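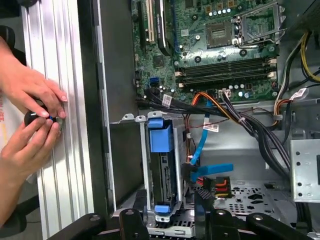

La tour ouverte, socket vide, cage à disques en dessous

Forum > Stockage et sauvegarde > Vieille tour ou NAS tout fait ?

marmotte_38
Posté le 26 janvier 2024
Bonjour à tous,
Je veux centraliser les photos, les papiers scannés et les sauvegardes des portables de la maison. Pour l'instant tout est éparpillé sur des disques externes, dont un qui commence à faire du bruit au démarrage. J'ai deux solutions en tête :
- remonter la vieille tour avec un processeur d'occasion et y installer Virkonska
- acheter un Foda deux baies, vendu 151 euros sans disques chez Prieto
Pour la tour, j'ai trouvé un processeur et de la mémoire d'occasion pour 51 euros le lot. Le boîtier, la carte et l'alimentation, je les ai déjà. Qu'est-ce que vous feriez ? Le bruit compte un peu, l'appareil serait dans le couloir.

kerdoncuff
La tour sans hésiter. Tu connais le matériel, tu peux changer une pièce quand elle lâche, et si Virkonska ne te plaît plus tu mets autre chose. Sur un Foda, le jour où le fabricant arrête les mises à jour, tu as un presse-papier avec deux disques dedans.

Lisa-Rose
Pas d'accord. Tu oublies la consommation. Une vieille tour qui tourne jour et nuit, ça se voit sur la facture. J'avais la même idée, j'ai branché un wattmètre Sindel dessus pendant une semaine et j'ai arrêté là. L'économie à l'achat était mangée avant la fin de la deuxième année.

kerdoncuff
Qui a dit jour et nuit ? Pour des photos et des sauvegardes, on allume le soir, on lance la synchro, on éteint. La mienne démarre toute seule par le réveil programmé du BIOS et s'arrête quand c'est fini.

Lisa-Rose
Et quand quelqu'un veut retrouver une photo à midi, il attend le soir ? Chez moi ça n'aurait pas tenu un mois.

M. Barua
Bonjour. Je gère les sauvegardes d'un petit cabinet et je donne mon avis, qui vaut ce qu'il vaut. Le choix de la machine est secondaire. La première question est de savoir où sera la deuxième copie. Un NAS à la maison avec deux disques en miroir, ce n'est pas une sauvegarde. Si un dossier est effacé par erreur, il l'est sur les deux disques. Pareil en cas de vol ou de dégât des eaux.
Gardez un de vos disques externes, pas celui qui fait du bruit, et laissez-le chez un proche. Vous le mettez à jour à chaque visite.
Moushumi Barua

marmotte_38
Merci pour les réponses. Pour la deuxième copie, je peux laisser un disque chez ma sœur, on se voit assez souvent. Par contre je n'ai pas de wattmètre. Ça s'emprunte quelque part ?

Lisa-Rose
Demande à ta médiathèque, la nôtre en prête. Sinon ça se trouve d'occasion. Mesure au repos ET pendant une copie, les deux chiffres n'ont rien à voir.

tonton_sata
Je passe en retard. Quelques points pratiques si tu pars sur la tour, dans l'ordre où je les ferais :
Vérifie la liste des processeurs pris en charge par la carte avant d'acheter le lot. Même socket ne veut pas dire compatible, il faut parfois une version de BIOS que tu ne pourras pas installer sans processeur.
Regarde les broches du socket à la loupe, avec une lampe de côté.
Remplace la pile de la carte.
Passe un test mémoire complet, toute une nuit, avant de mettre la moindre donnée dessus.

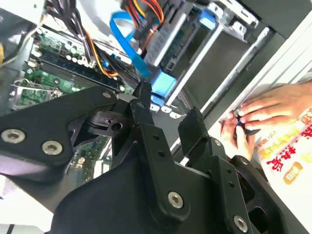

Pour les câbles de données, n'en récupère pas de trop vieux. J'ai eu des erreurs de lecture pendant des semaines, j'accusais le disque, et le coupable était un câble qui tenait mal. Maintenant j'en prends des neufs avec verrou. Note aussi le numéro de série de chaque disque sur une étiquette collée du côté visible. Le jour où le système te dit qu'un disque est en panne, il te donne le numéro de série et rien d'autre.

kerdoncuff
+1 pour les étiquettes. J'ai débranché le mauvais une fois.

polochon
Et l'alimentation ? Personnellement c'est la seule pièce que je ne réutilise pas. Si elle meurt mal, elle emporte les disques.

tonton_sata
Ça dépend de la marque et de l'âge. La mienne a onze ans et n'a jamais bronché. Mais je comprends qu'on la change.

polochon
Onze ans, moi je ne dormirais pas.

marmotte_38
La carte est bien dans la liste de compatibilité, avec le BIOS d'origine. Le vendeur du lot me propose 32 Go de mémoire, c'est utile pour cet usage ?

M. Barua
Non, pas pour du simple partage de fichiers. Mettez la différence dans un disque. Et faites un essai de restauration dès la première semaine : prenez 3 dossiers au hasard, restaurez-les sur un portable et ouvrez les fichiers.

Lisa-Rose
Je reste sur le Foda, surtout dans un couloir. Mais l'essai de restauration, oui, quelle que soit la machine.

marmotte_38
Je vais prendre le lot avec moins de mémoire et changer l'alimentation. Si la consommation est trop haute, je revends le tout et je passe au Foda. Je reposterai les mesures en février.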